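The washing-up, outsourced

Kadir Kozan has sold kitchens for 19 years, and he has watched his customers spend a great deal of money on rooms they then refuse to tidy. His answer is Keltine, a subscription service that teaches a robot arm your worktop before the arm has ever met it. You send in measurements, the firm builds a digital copy of your kitchen, and the software practises in there until it can be trusted near your mugs. Only then does a fitter turn up with a drill.

I signed up for the trial last November, mostly out of spite towards my sink.

The first surprise is how long you spend as a sort of landlord to a kitchen that doesn't exist. Keltine's office is above a carpet shop in Zodstead, and from there they send you a login, a form and a polite request for the height of everything. The form runs to 40 questions. One of them wanted to know my feelings about trays. I had none, and said so, and was asked to choose from a list.

After that you can log in and watch the practice sessions. I did this far more often than I would like my employer to know. There is something very soothing about seeing chores attempted by somebody else in a house where the bills never come.

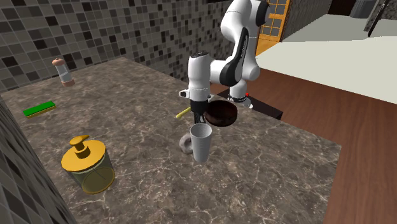 What Keltine is selling, at this stage, is rehearsal. The arm tries a task, the software scores it, everything goes back where it was and off it goes again, with none of the sighing you would get from a teenager. The objects are picked to be awkward in different ways, and in my sessions they put a tall, slim cup right in front of the fingers, with a grey ring like a stone doughnut tucked in beside it and a brown bowl close by on the other side. The soap dispenser, a great orange-lidded thing that would see a family of five through to retirement, stood well out of the way at the front. I have known flatmates who would have struggled with less.

Kadir Demirtaş, who runs the training side, is refreshingly gloomy about all this. "A simulated cup is very forgiving," he told me. "It has no tea in it and nobody's grandmother gave it to them." He lets customers rank what they would most hate to see broken, and the arm is made to go slower near the top of the list. I ranked my coffee pot first and my own hands second. He said this was normal.

The basic plan gives you 7 practice tasks and the Grarska plan, named after a hill he once failed to climb, lets you add your own. I asked for "put the sponge back where it lives" and got a reply asking where it lived. We went back and forth for a week. My partner was eventually consulted and gave a different answer.

Now the grumbles. The viewer is slow on an old laptop, and the help pages were plainly written by people who have never needed help. The scores come as a number with no scale, so I still don't know whether to be proud of 19. Dönmez, the fitting firm Keltine uses, offered me two dates and then withdrew both of them.

My fitting is now booked for 4 April 2019. Until then the washing-up is still done by me, at full speed and with no practice at all.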